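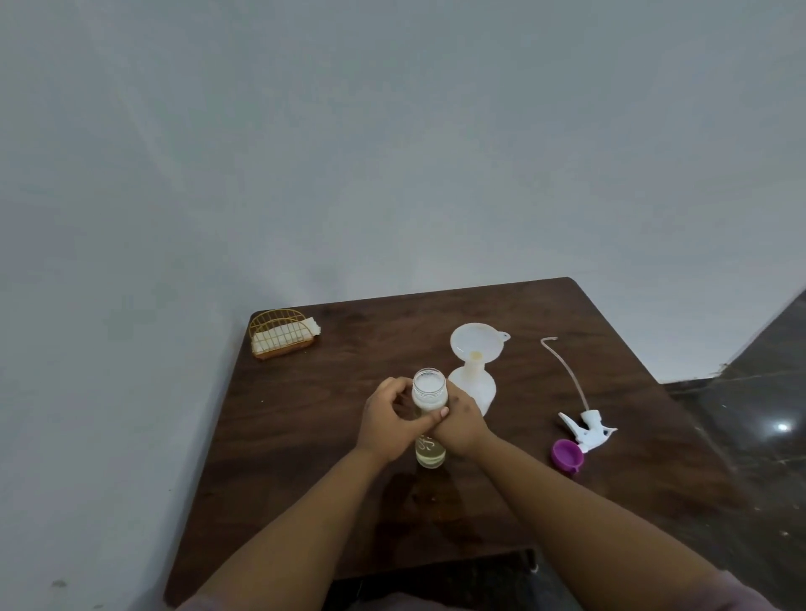

Bottle held below the open neck, cap and nipple off.

Bekby Bottle Brush Set, Long Handle
Manufacturer: Rillach
Item no. RL-38

Overview

The Bekby is a two-part brush set for cleaning narrow containers by hand. The main brush has nylon bristles on a twisted stainless steel core. The second brush is a thin detail brush for threads, valve slots and the inside of nipples. It stores inside the handle of the main brush and pulls out from the base.

Specifications

Overall length, main brush: 38 cm
Brush head length: 100 mm
Detail brush length: 16 cm
Bristles: nylon, white
Core: stainless steel, twisted
Handle: polypropylene, gray
Tip: silicone, replaceable
Hanging loop: yes
Top rack dishwasher safe: yes
Contents: main brush, detail brush, 4 spare silicone tips

Fit

The brush head compresses to pass through standard and wide necks. It is not recommended for glass vials or for insulated flasks with an inner lip, where the bristles can catch on the way out. For flasks, see the Bekby Wide, which has a foam head on the same handle.

Use

Empty the container and rinse it with cool water before washing. Add warm water and a small amount of dish soap. Insert the brush with a slight turn, work it along the base and walls, then pull it out while turning in the same direction. Clean threads from the outside with the detail brush. Rinse both parts under running water until no suds remain, and air dry on a rack.

Do not use the brush with bleach or scouring powder. Both will stiffen the bristles and cloud the silicone tip.

Care and replacement

Rinse the brush after each use and hang it with the head down. Leave the detail brush out of the handle until both are dry. Replace the head when the bristles stay bent after rinsing. The silicone tip pulls off by hand – wet it first if it is tight – and a new one pushes on until it meets the collar.

Replacement heads and tips are sold separately. The head from the earlier Bultside handle does not fit. The collar is wider on the current model, and there is no adapter.

Customer comments

"Long enough for the tall bottles, and my knuckles stay out of the water. The detail brush is stiff at first." – Maricruz Aguirre

"Good brush. The loop is too small for my hook, so it lives in a jar." – Nicanor Cuevas

Shipping and returns

Ships in a cardboard sleeve. Unused sets may be returned in the original sleeve with the seal intact. Opened brushes cannot be returned unless defective.

Page updated 2024-10-29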